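**Materials in the Home, session 2 - Stone, and what people say about it**

Read before class. Renaud is the course text, the 2010 printing. The later one dropped the chapter we need and added a foreword.

## Where marble comes from

Limestone gets buried, squeezed and heated until its calcite grains regrow into a tight mass of interlocking crystals. The veins are whatever else was in the mud: clay, iron, graphite. Customers pay extra for the dirt.

## Marble against acid

Calcite reacts with acid. Lemon juice, vinegar and wine all leave a dull spot called an etch, and an etch is missing stone, so scrubbing won't help. Sealer slows stains. It does very little for etching, a fact the Hastley showroom keeps in small type.

Learn the difference, as it comes up every year:

- A stain is something added. It's usually darker, and a poultice may draw it out.
- An etch is something removed. It's usually paler or duller, and needs repolishing.

## Scratches

Calcite is 3 on the Mohs scale. A steel knife is harder, and so is the grit on the bottom of a flowerpot. Mathis Coste's guest talk in May covered honed finishes, which hide scratches by looking slightly worn from day one - a sound approach to aging generally.

## Veining and layout

Decide which way the veins run before anything is cut. On a long counter, diagonal veining carries the eye along, and makes a bad seam easy to spot.
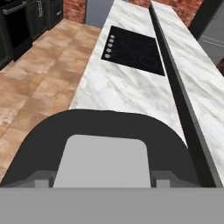 ## For next time

Read Renaud on granite. Bring your quote from Birkavance or Istard, and mark every word you suspect means nothing. Raphaël Hamel has the sample tiles and would like them back.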